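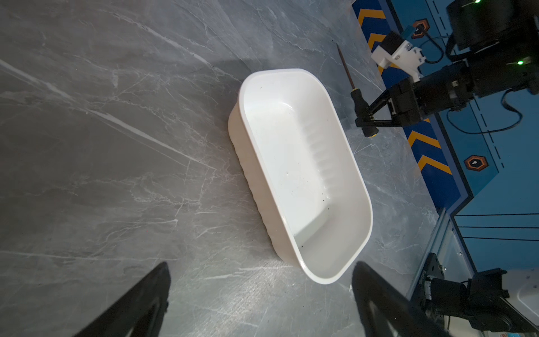 Malathi Kartha and Ashwin Rai, Skulcombe
Last updated in May

Skulcombe Brass Parts Index

README

A searchable list of the sheet music in the Skulcombe band library, part by part, so you can find out in a few seconds if we own a second baritone part for that march you half remember. There are 900 sets in it so far and we're still finding more!

What you get

sets.csv has one line per set: title, composer, arranger, publisher, key, grade and shelf number.
parts.csv has one line per part, more than 4,000 of them, joined to the sets by set_id.
missing.csv lists the parts we know are lost. Please look through it if you play in another band, you may well have the very page we want.

There are no scans and no audio. Much of the music is still in copyright, so this is strictly a catalogue.

How it was made

Anil Salian typed up the old card index (lovely handwriting, terrible sevens) and Malathi checked every card against the shelves. Where card and shelf disagreed, we went with the shelf and put the old reading in the notes column. The Faulkner bequest came to us as 50 sets of dance band and hymn arrangements, many of them handwritten, and it's a joy to browse. Filter on source = faulkner.

Things to watch for

Horn parts may be in E flat or F. Check the pitch column before you hand them out.
Grade is our own guess, from 1 to 6, and Jacobus Botha thinks we're too kind to the cornets.
Percussion is messy. Some sets have 2 parts on one sheet and we count that as a single part.
A blank arranger means we don't know yet.

Borrowing

Bands in Staltia and Endilport can borrow any set marked loan = yes. Send the shelf number and your concert month to Ashwin.

Corrections are very welcome, however small. Put the set_id in the subject line.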